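Hair Bits and Bangles: Your Questions

I get the same handful of emails every September, so I've put my answers on one page.
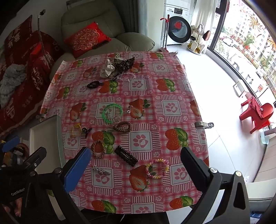 How do you sort it all?
By what it does, never by colour. Snap clips go together, claw clips go together, and anything stretchy gets its own tub. I tried colour once and gave up after 26 minutes!

Do spiral hair ties go back into shape?
Mine mostly do. Drop them in a mug of hot water for a bit, fish them out and leave them alone overnight.

Can I wash scrunchies?
Yep — cold wash, in a mesh bag, dried flat. I use the little Durville bags (5 to a pack).

What about loose beads?
Old jam jar. I had nearly 359 in there last time I was silly enough to check.

Why an oilcloth?
Glue wipes off it, and clips don't skate around the way they do on bare wood. Clamp the edge or it'll creep on you.

Do you sell any of this?
Sorry, no — it's all ours and it all gets worn.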